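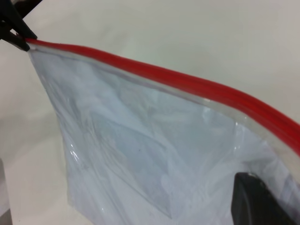
Kuluvia Opens a Bag Library for Home Packers in Amthorpe

9 July 2022
By Timo Harms

I've been packing other people's stuff for nine years now, and if you'd told me back then that I'd be writing a press release about zip-top bags I would have laughed at you. But here we are, and I'm really excited about this one!

Starting this month, Kuluvia (that's my little home packing and tidying business, for anyone who hasn't met us yet) is opening a bag library at our shop in Amthorpe. You come in, you borrow a kit of clear reusable bags, you use them for your move or your closet clear-out or your big camping trip, and you bring them back when you're finished. Borrowing is free for the first two weeks. After that it's $5 a week, and you can keep a kit until December if you need it that long.

We're starting with 200 kits. Every kit has a mix of sizes, from little ones that hold screws and curtain hooks up to big ones that will swallow a winter sweater. They're all clear, and the big ones have a red zipper seal. I'm fussy about the red. When you've got a pile of see-through plastic on a bed at eleven at night, you want to spot the opening right away, and a bright strip along the top does that for you.

The idea came from Elfriede Ruppert, who hired us last winter to pack up her sewing room. She had 70 bags left over at the end and asked me where she should send them. I didn't have a good answer. We ended up putting them in a crate by the shop door with a note on it, and they were gone by lunchtime.

"I didn't want to throw them out and I didn't want to store them either," Elfriede told me when I called to ask if I could put her in this. "Somebody is always moving."

She's helping us run the opening, and she'll be showing people how she sorts fabric scraps (by color first, then by size, and she won't be argued with on that).

A few things to know before you come by. Please press the air out and run your fingers along the whole seal, corner to corner, before you stack anything on top. Wrinkly bags are fine to bring back, we don't need them flat! Wash them in warm soapy water, turn them inside out and let them dry all the way. If a seal stops closing, tell us and we'll swap it, no charge.

We'll also have label cards and grease pencils on the counter, plus the folding tables from our Rashti workshop, so you can pack right there if your own place is already full of boxes.

If the library goes well, a second one will open in Nitar in December. To reserve a kit or ask about a group pickup, stop in at the Kuluvia shop in Amthorpe and ask for me or Elfriede.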